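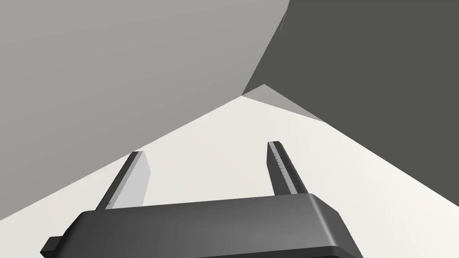 TUSTPORT, 22 May 2025

Getting your gripper view working in the simulator

Welcome back, Dillness Robotics Club! Tonight we put a camera on the wrist and look out past the fingers, and I love this bit. Open your Cergate project and follow along.

1. Load the practice arm and click the wrist link. Add a camera as a child of the wrist (not the base, or it won't travel with the arm!).

2. Aim it along the fingers. You want both of them in view, with the housing along the bottom. The right finger has a strip of fine tick marks like a ruler, so it's easy to tell which side is which.

3. Set the image width to 800 and hit Render. Big plain patches of grey mean you're really close to something, so jog back 2 cm at a time until you recognise the shapes.

4. Open the fingers all the way and check there's clear space between them before you try a grab.

5. Save your work under your own name, please – we've got 59 files called "test" on the club drive.

Stuck? Bring your laptop over and we'll sort it out together!

Lacey Staniforth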